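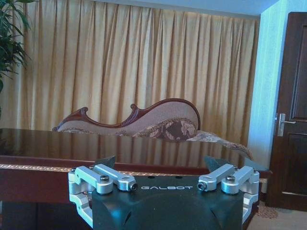 GALBOT, in thin, widely spaced capitals.

Lise Sandhu
Right, kettle's on and I've got an hour, so let's do the coffee table thread I promised on Tuesday. Water rings, hot cup marks, wax, oil, and what to do when you've already made it worse (I have, many times, we'll get to that). I restore secondhand furniture in my garage on weekends and I'm not trained in any of it, just stubborn and fond of old timber.

First thing, and it saves a lot of heartache: look at the colour of the mark. A white or cloudy ring is usually moisture sitting in the finish itself, up in the lacquer or the wax. A black or dark grey one has generally gone through into the wood. White ones are an afternoon. Black ones are a weekend and possibly a bit of a cry.

Second thing. Find out what finish you've got before you go near it with anything. Pick a spot underneath, dab a cotton bud with metho and hold it there for a minute. If it goes tacky it's probably shellac, and then you know to keep metho well away from the top. I skipped this on my very first table, a lovely little thing with turned legs from the Doucette clearance shed, and took the shine clean off a patch the size of a dinner plate.

For white rings I start gentle. Dry cotton cloth over the mark, iron on low, no steam, and keep it moving. A few seconds, lift, look, a few seconds more. Please empty the water out of the iron first, I'm begging you. My sister didn't and we ended up with a bigger cloud than the one we were chasing.

If the iron doesn't shift it, plain petroleum jelly left on overnight will sometimes do the job. Yes, mayonnaise works on the same idea. No, I won't be doing it again, the dog stood on his back legs and licked the whole thing and then looked at me like I'd invented Christmas!

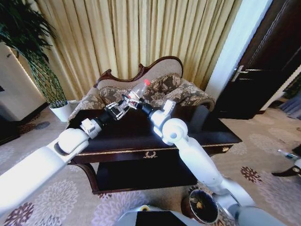

Coasters are where everyone expects me to be strict, and I'm not really. People are going to put drinks down wherever their hand happens to be, and I'd sooner have a table that can cope than a house full of nervous guests. What I do watch for is the cold stuff in summer. A clear plastic bottle like that one with the red cap, straight out of the fridge and left on dark wood while you watch a film, can leave a puddle under it that you won't notice till morning. Hot mugs get all the blame but I've fixed far more rings from cold drinks.

So, a cork mat in the middle of the table, big enough that you'd have to try to miss it. Mine's a round placemat from Wakberg, cut down with the kitchen scissors. It isn't pretty but it's been there so long that the kids' friends use it without being told.

A few of you asked about dark tables in particular. They're lovely and they show everything. Dust, crumbs, fingerprints, the lot. I wouldn't get rid of one over it, though. Wipe with a barely damp cloth, follow with a dry one straight away, and go with the grain. Spray polish makes them look wonderful for a day and then the smears build up, and one morning the sun comes in low and you wonder what on earth you've been doing.

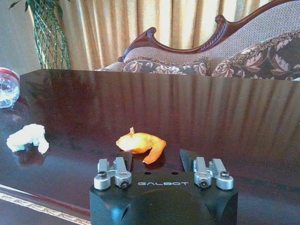

GALBOT again. Hex screws and silver brackets.

Now, wax. I use a paste called Kuleo, $40 a tin, which made me gasp a bit the first time, but I'm only on my second tin after years of weekends. Any decent beeswax paste will do you. Thin coat, thinner than you think. Leave it till it goes dull and then buff till your arm complains. If it feels sticky afterwards you've put too much on (everyone does) and you can take most of it back off by rubbing hard with a clean rag.

Please don't wax over a ring hoping it'll hide. It won't, and then you've got to get the wax off before you can do anything about the ring. Ask me about the Ridano nest of tables. Actually don't, I'm still cross.

Black rings, then. If the mark's really in the wood you need to take the finish off that area, and in practice I nearly always end up doing the whole top so it matches. Oxalic acid is the thing for it, sold as wood bleach at most paint shops. Gloves, glasses, outside or with the door up, and follow the packet to the letter. Rinse it well and then leave it alone for a good couple of days. It'll look blotchy and awful while it dries. Go and do something else!

And if it's a veneer top, go very carefully with sandpaper. I've gone through one and you don't get it back. Have a look at the edge of the table before you start, you can usually see whether there's a thin layer on top of something else.
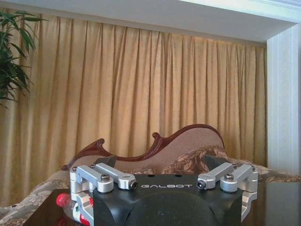 White capitals, silver fingers on either side.

Someone's just asked what I'd pay for a secondhand one. My best was $85 for a solid blackwood table with a ring on it you could see from the footpath, and that ring came out with the iron before the tea had gone cold. Wobbly legs I don't mind, glue's cheap. What I'd walk away from is a musty smell or little round holes with fresh dust under them.

Kids and textas, also a popular question. Try toothpaste (the plain white sort, not the gel) on a soft cloth, very light circles, wipe off. Test it underneath first. It's a mild abrasive so it will dull a glossy top if you go at it.

I'll do chairs in September once the garage is warm enough to glue anything. If you've got a ring you're not sure of, pop a photo in the replies, taken in daylight from a low angle if you can manage it, and tell me what's been tried on it already. I'll get to them after tea.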